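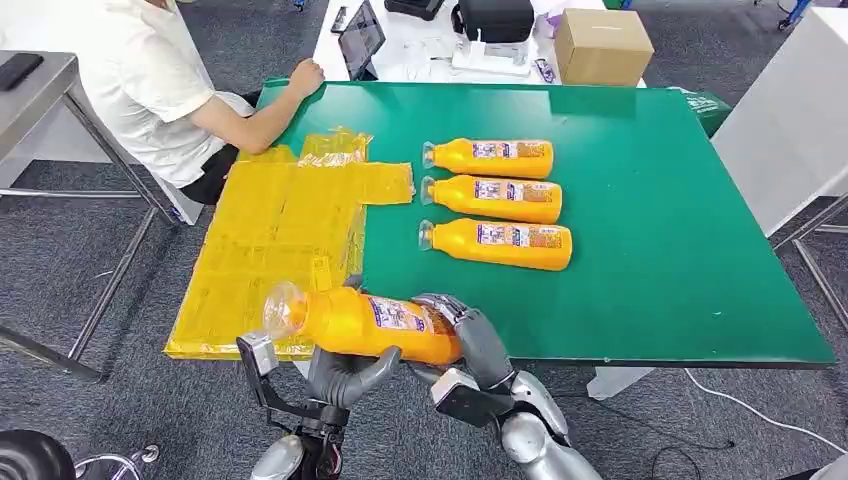

### 4.2 Use of boot-washing stations at farm entrances

The survey covered 400 sheep and beef farms in the Wakska and Obura districts. Each farm was asked to keep a written record of visitors at the main entrance and to note whether each visitor used the boot-washing station before entering the yards. Farms that already took part in the Brumari animal health program kept their existing record sheets, and the entries were later moved to the common form.

By the end of the January round, the combined records held 967 visitor entries. Feed deliveries, veterinary calls, and shearing crews made up most of them. Family members and neighbors were recorded less often, and follow-up calls suggest that many farms did not regard these people as visitors at all. The records should therefore be read as a guide to business traffic. They understate the total movement of people between properties, particularly in Obura, where neighboring farms often share yards and equipment.

Stations placed beside the parking area were used more regularly than those placed at the yard gate. Several farmers reported that drivers who had walked to the gate in dirty boots saw little point in washing them there. Lack of water pressure was the most common complaint in Wakska. In Obura the main difficulty was mud around the station itself, and some farms had moved the brush and tray onto a concrete pad before the second inspection.

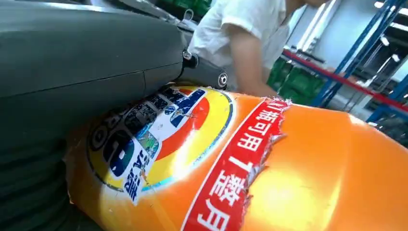
Disinfectant was the weakest part of the routine on most farms. Trays were often filled at the start of the week and left unchanged, even where rain or manure had reached them, and few farms wrote down the date of mixing. Inspectors also found that concentrate was kept in a shed some distance from the station, on shelves shared with drenches, oils, and cleaning products. Where a product could be bought in several containers, farmers favored one that stood out from its surroundings. A plastic bottle in bright orange, the color seen in Figure 4, is easier to pick out on a crowded shelf than a white or clear one. Color did not replace labeling, however, and the inspection form required the product name and the mixing rate to be readable on every container.

The Grirnard field office reviewed the inspection forms for both districts. It recommended that the date of mixing be written on a board fixed to the station and that one person on each farm be given charge of changing the tray. Both measures were adopted for the next round of visits. Farms without a piped supply were asked to keep a covered water drum at the entrance, with a separate brush for removing mud before the disinfectant was used.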